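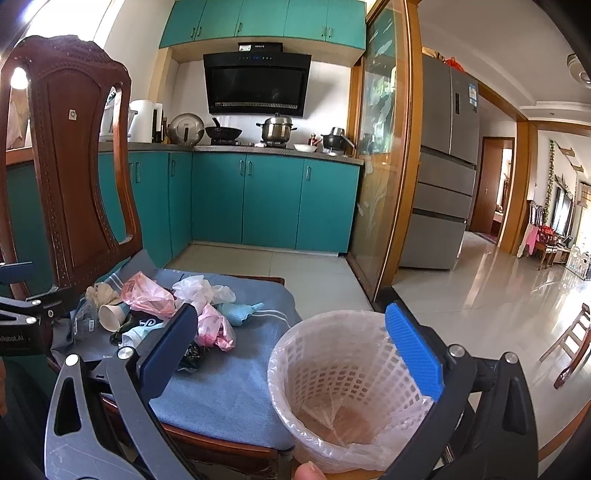 Kitchen walk-round, Pludbridge house, 30 Apr 2020

I do this one at the end of every month with a mug of tea in my hand, so forgive the rambling – the ticks are what matter.

Chairs and seats clear: NO. One carved chair has turned into a trash heap again. Plastic bags, a paper cup, wrappers, even a used-looking face mask, all sitting on the seat cloth! Bag the lot, mask first, and wash your hands after.

Seat cloth: take it off and shake it outside. It hangs loose on one side and I'd like it tucked in.

Chair joints: OK. Wiggled the backrest, no creak.

Walkway to the back door: OK, 22 inches at the tightest spot (I measured, of course I did).

Trash can: lid sticks. Sjöberg has them for 900 kronor and I'm not paying that, so I'll oil the hinge first.

Smoke alarm: OK, very loud, sorry to the neighbors.

Fire blanket: OK, on its hook.

Under the sink: small drip from the left pipe. Look again in May.

Comments

Marjatta Kuusisto
The cup was mine, the rest was not! I'll wash the cloth with my towels.

otarari_17
We hung a bag on the pantry door and our chairs have stayed clear so far.

Drosusstead Annie
Try candle wax on that hinge, worked on ours.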